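食品ストック箱の点検チェックリスト(コメント付き)
Trullthorpe荘 共用お菓子箱・保存食箱用

12月の点検ぶんです。前回の紙がコーヒーでふにゃふにゃになったので、打ち直しました。ついでに項目ごとに私のひとりごとも足してあります。急いでいる人は「判定」だけ拾って読んでください。今回見たのは、共用のお菓子箱と、廊下の棚の保存食箱、合わせて2箱です。水曜の夕方、お茶を飲みながらのんびりやりました。

1 置き場所
確認すること:直射日光が当たらないか、床がぬれていないか、暖房の風が直接来ないか。
判定:お菓子箱は要注意、保存食箱は良。
コメント:お菓子箱、明るいところで開けると中がよく見えて気持ちいいんですよね。わかります、私もそうします。でも開けたらそのまま置きっぱなしにしがちなので、見終わったら日陰に戻しましょう。チョコ系は冬でも窓ぎわの日なたで普通に溶けます(去年、べったり一枚板になったのを食べたのは私です。味はよかった)。

2 箱そのもの
確認すること:底のたわみ、角のつぶれ、しみ、虫のあと、テープの浮き。
判定:良。ただし保存食箱はテープを貼り直し。
コメント:段ボールは湿気を吸うと底から弱ります。持ち上げる前に、必ず片手を底に入れてみてください。ふかっとしたら交換どき。替えの箱はMallnessの店で112円でした。たたんだ予備が流しの横のすき間に差してあります。ふたは四枚とも全部開いてから中身を出すこと。半開きで手を突っ込むと、袋の角が引っかかって破れます。

3 袋のふくらみと破れ
確認すること:空気が抜けていないか、逆にパンパンに張りすぎていないか、シールの端がはがれていないか。
判定:良。
コメント:スナックの袋は、ふっくらしているのが普通の顔です。軽く両わきから押してみて、しゅーっとしぼんでいくようなら穴あきなので、その日のうちに誰かのおやつにするか、においを嗅いで怪しければ処分。力いっぱい押すのはなしで! 中身が粉になります。上のギザギザのシールは、端から端まで目で追ってください。斜めにシワが寄っているだけなら大丈夫、すき間があいていたらアウトです。白っぽい袋は表面のシワが目立つので、破れと見まちがえやすいです。迷ったら指の腹でなでてみると、すぐわかります。

4 裏面の表示
確認すること:賞味期限、原材料、アレルギー表示、保存方法。読めない言語のものは付箋を貼る。
判定:要対応。
コメント:ここがいちばん時間を食います。おみやげやら取り寄せやらで、中国語の袋もまざってくるので、裏を見てもすぐには読めません。栄養成分の表はパーセントが並んでいるからなんとなく見当がつくんですが、肝心の日付がどれなのか……。数字が並んでいても、賞味期限とはかぎらないんです。製造日のことも、規格の番号のこともあります。数字だけで判断せず、「保质期」(日もちの期間)と「生产日期」(製造日)の文字を探してください。期間しか書いていなければ、製造日に足して計算です。QRコードは情報が出るかもしれないし、ただの広告かもしれないので、点検のときは当てにしない方針でいきます。
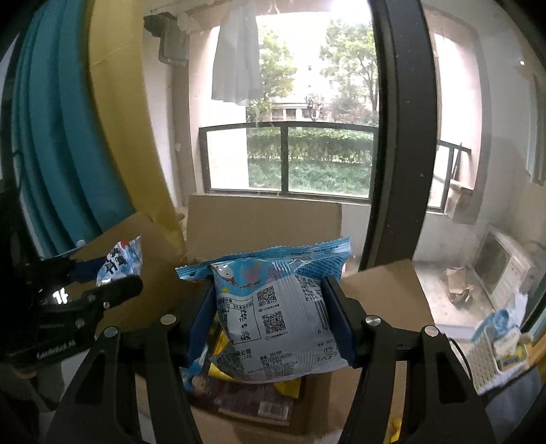 5 箱の底に残っているもの
確認すること:下敷きになった袋、こぼれたくず、はがれたラベル。
判定:お菓子箱はこれから、保存食箱は良。
コメント:上の袋をひとつ取ったら、その下も必ず取り出して見ること。濃い色の包みは箱の影にまぎれて、見落としやすいです。バーコードのシールだけ見て「はい、ある」で済ませないでくださいね(前回の私です、すみません)。くずが出たら、ぬれ布巾じゃなくて乾いたはけで。水気を入れると、2番の項目でまた泣くことになります。

6 重さと詰め方
確認すること:重いものが下、つぶれやすいものが上、ふたが無理なく閉まる。
判定:保存食箱は詰め直し。
コメント:保存食箱をはかりにのせたら3890グラム。片手でも持てる重さだけど、缶が片側に寄っていて、持つとぐらっと傾きます。真ん中に集めて、すき間には乾パンの袋を差しておきました。お菓子箱のほうは重さより「かさ」です。袋がふくらんでいるぶん場所をとるので、目いっぱい詰めないで、だいたい80パーセントくらいまで。ぎゅうぎゅうにしてふたを押さえつけると、次に開けた人の前で袋がひとつ飛び出します。

7 記録と付箋
確認すること:点検した箱に印、付箋の色、買い足しメモ。
判定:良。
コメント:付箋は、黄色が「早めに食べて」、ピンクが「表示が読めない」、青が「開封済み」。Jemalのクラッカーは黄色に変えました。Kivierの豆のスープはまだまだ余裕です。ピンクが付いたものは、日付がわかるまで小さい子に出さないこと。原材料がわからないうちは、アレルギーのある人も手を出さないでください。ここだけはゆるくしないでおきたいです。

次回までの宿題
・お菓子箱を日陰に戻す
・底に残ったものを全部出して、日付を書き写す
・ピンクの付箋を買い足す(残りわずか)
・保存食箱のテープ、今度は幅の広いほうで

点検のあとに食べた人は、食べたものを冷蔵庫の紙に書いておいてください。書いてくれたら、同じのをまた買っておきます。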